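Setting Up a Rope Line and an Information Kiosk at an Exhibition Stand

Last updated: Wednesday, August 19, 2026

Print this page | E-mail this page

This guide covers the layout and setup of a stand front made up of one freestanding kiosk, one angled text panel, and a rope barrier. It applies to indoor halls with a level floor. For carpeted raised flooring, check the manufacturer's load figures for the deck before placing the kiosk base.

The Viltuvon kiosk and the Brastar post set are used as the reference equipment. Other makes can be substituted if the base dimensions are similar. Read the whole procedure before unpacking, as the power cable has to be routed before the kiosk is stood upright.

Before you start

Obtain the floor plan from the hall and confirm the stand boundary. Boundaries are usually marked with tape at the corners only. Snap a chalk line between the corners, or run a string, and work from that line for everything that follows. Do not measure from a neighboring stand's wall, which may have been built out of square.

You will need a tape measure, a spirit level, floor marking tape, cable cover, a hex key set, a soft cloth, and glass cleaner without ammonia. Two people are required to lift the kiosk. Posts can be carried by one person if the bases are moved separately.

Placing the kiosk

1. Mark the footprint of the kiosk base on the floor. Leave at least 2 feet clear behind it for the service door.

2. Run the power and network cables to the center of the footprint. Tape them flat and fit the cable cover on any section that crosses a walkway.

3. Lay the kiosk on its back on a blanket. Feed both cables through the base opening and leave a short loop inside the cabinet.

4. Stand the kiosk upright, with one person on each side. Slide it onto the marks.

5. Set the level on the base plate, first side to side and then front to back. Adjust the leveling feet until both readings agree. Lock the nuts.

6. Connect power and close the service door. Leave the screen off until the panel is fitted.

If the kiosk rocks after the nuts are locked, one foot is sitting on tape or on a cable. Lift that corner and clear it. Do not correct it with cardboard — it compresses over the course of a show and the kiosk will lean by the last day.

Fitting the text panel

The panel is held by clips along its rear edge. Seat the lower clips first, then press the upper edge down until it is flush. Wipe the face before and after fitting. Fingerprints on a white panel are hard to see under work lights and very easy to see under show lighting.

Keep the amount of text low. Short lines read better than full-width paragraphs on an angled surface, and a visitor kept back by a rope is reading from farther away than the person who approved the proof on a desk. Print a test sheet at full size, clip it to the panel, and read it from the visitor side of the line. If you have to lean in, increase the type size and cut the text.

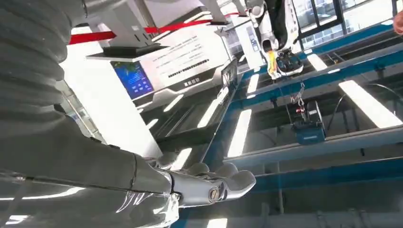 Rope run above a white kiosk, with the blue screen beside the printed text.

Setting the rope line

Decide first what the rope is for. A line that only marks a boundary can run close to the display. A line that protects exhibits has to be set back farther than an outstretched arm, measured from the front of the post and not from its center. Where a kiosk is meant to be touched, either place it outside the line or leave a gap in front of the screen.

1. Place the end posts and check them against the chalk line.

2. Place the intermediate posts. With the Brastar set, spacing between posts should be 5 feet. The full set has 11 posts, which is sufficient for a straight run with a return at each end.

3. Clip the rope at one end and work toward the other. Do not clip both ends and fill in the middle.

4. Take up the slack at each post. A taut rope reads as a barrier from any direction. A rope with a deep sag is a trip hazard and invites people to step over it.

5. Check that no post leans toward the rope. A leaning post means that the tension is too high or that the base is too light. Back the tension off, or add a base weight.

6. Look along the line from both ends and from the main aisle. Confirm that the rope does not pass in front of the text or the screen at standing eye height. Repeat the check from a seated position.

The rope will cross in front of something from at least one angle. Accept this for the side views and correct it for the aisle view. Moving the line is usually quicker than moving the kiosk.

Screen check

Switch the screen on and let it warm up before judging brightness. Set the level with the hall lights at show setting. Look for reflections from overhead fixtures, and rotate the kiosk slightly if a fixture lands on the icons. Test every button on the start page, including those near the edges, where touch alignment errors appear first.

Kiosks running the Berent menu software return to the start page after 2 minutes without input. Shorten this interval if the stand is busy.

Daily checks

— Rope tension and post alignment, before opening
— Panel and screen wiped, before opening and at midday
— Cable cover flat along its full length
— Service door locked

At breakdown, release the rope from the end where it was last clipped and coil it loosely. Tight coils leave a set in the core that will show the next time the rope is hung. Pack the clips with the panel, not with the posts.

Print this page | E-mail this page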